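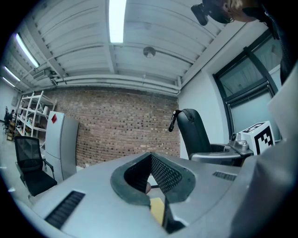 Ticket: hand tool drops off the display during visitor demos
Opened by: Hawi Gudeta
Opened: March 10, 2026
Site: Elton
Status: closed, with one leftover (see the end)

Hi all, me again. I'm putting this in as a ticket even though half of it is me talking to myself, since the Tralletti visit is coming up and last October I fixed something very similar and wrote down exactly nothing. So you're getting the long version this time!

What happens: I start a session on the hand-held gripper, the live view comes up on the big display, everything looks great, and then a little while in the display goes to the gray "waiting for device" page. The gripper itself is fine. The status light stays on, the fingers open and close when you squeeze, and the recording keeps going on the tool. It's only the display that loses it. If I leave it alone it never comes back. If I stop and start the session it comes back right away and then drops again later.

For our own work I can live with that, because we look at recordings afterward anyway. For a room full of guests it's terrible. The whole demo is "you pick the thing up, and over there you see what the tool sees." Without the over there, it's a person moving objects around on a table while I talk very fast.

What I tried first, in order:

Restarted the display computer. Dropped again.

Swapped the gripper for the spare. Dropped again, so I quit blaming the gripper (sorry, gripper).

Turned off the headset stream and ran just the hand tool. This one fooled me. It ran for 49 minutes with no trouble and I went and got lunch feeling very smart. Then I turned the headset back on and it still didn't drop, which ruined the theory.

Moved the display computer closer to the access point. No difference that I could see, and now the cable is too short, so please don't lean on that table.

Reply from Plarham support

Hi Hawi, thanks for the detail. Could you send the session log from one good run and one bad run? Also, please check whether the display machine is on the same network as the tool for the whole session. We've seen machines hop to a guest network when both are saved.

Back to me

Logs sent. And okay, the network question. I said "of course it's on the same network" out loud, to an empty inbox, and then I went and looked. The display machine knows two networks: our lab one and the building's guest one. I put the guest one on it myself last fall so visitors could see a web page we'd made. When the lab signal dips, it wanders over to guest and stays there, happy as can be. The tool stays on lab. They can't see each other, and up comes the gray page.

That explains the 49 minutes too, I think. The drops all came when I had the tool calibration upload running, and I hadn't run it during lunch. Big upload, busy network, display machine gets bored and leaves.

What I changed:

Removed the guest network from the display machine. Forget it completely, don't just turn off auto-join, because one of the updates turns auto-join back on.

Set the calibration upload to run at night. You'll find it in the tool's settings page under Transfers. It asks for a start hour and I gave it 2.

Ran the full demo again, start to finish, with the headset on and me doing the speech to the chairs. No drops. Ran it again with the upload forced on, to be mean to it. The picture got choppy for a bit and then smoothed out, and the display stayed connected the whole way. I'm calling that fixed.

Reply from Plarham support

Great to hear. The good and bad logs match what you found: the display's address changes right at each drop. We'll add a warning to the waiting page so it tells you the network changed. No date on that yet. OK to close?

Me, one more time

Yes, close it, but I want the visit notes in here so they live next to the fix.

For whoever runs the demo if I'm out (Rao, this is most likely you):

Start the display page before you wake the tool. The other way around works too, but you have to refresh, and people notice.

Check the network name in the corner of the display machine. It should say lab. If it says anything else, stop and fix that first.

Let guests hold the tool early. I used to talk for ages before handing it over and you could watch them drift. Now I do a single pick, say what the headset is for, and pass it along. We've got 7 people coming from Tralletti, so everybody gets a turn if you keep it short.

Batteries: charge both tools the night before. The spare takes longer to wake up, so don't panic.

Leftover: the display's clock is an hour off. It doesn't affect the stream, but it makes the logs annoying to line up, and I had to do the math by hand for Plarham. I'll open a separate ticket for it after the visit.

Closing this one. Thanks, Plarham folks, you were right about the network and I was rude to my inbox.

Hawi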